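Re: [tidy-list] Trays for the desk, yes or no
From: Despina Golob
Date: December 19, 2020

> I bought the Nudeck tray in September and I'm a convert. Keys,
> mail, glasses, everything has a home now. Get the biggest
> one they sell, you'll fill it. The Clalex is fine too but the
> color is dull.

I'd like to believe this, but I've been on the list long enough to remember when everyone was a convert to drawer dividers. A tray holds what you put in it. It doesn't go through your mail.

My doubt is about the "biggest one" advice. I had a 24 inch tray from Widireo and it turned into a second desk on top of the first – receipts at the bottom, batteries, a phone charger for a phone I gave away. I replaced it with one about half that size and the pile got smaller, though I wouldn't swear the tray did it.

Color I can sort of see. A yellow tray on a dark gray top is at least easy to find, and you notice when it's empty.

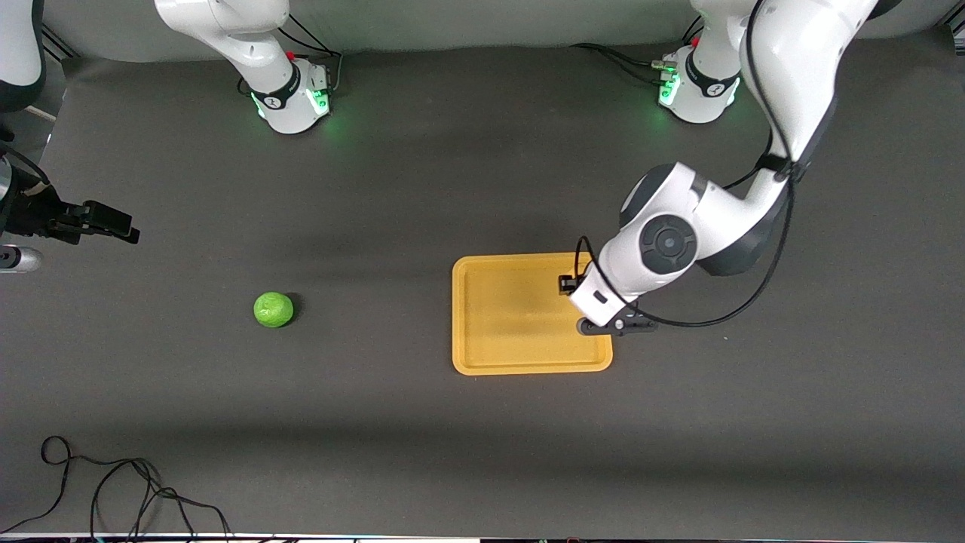 Does a raised rim matter on a desk tray?
For pens and coins it does, since they roll. For paper it mostly gets in the way, and you end up bending the corners to get the bottom sheet out.

So before anyone spends money on the Clalex or the Nudeck, try a baking sheet for 9 days. If it's full of junk by then, a nicer one will be too.

Hodžić had a plain one for $12 last time I looked. No idea if they still do, and the reviews were all five stars, which I don't trust either.

Despina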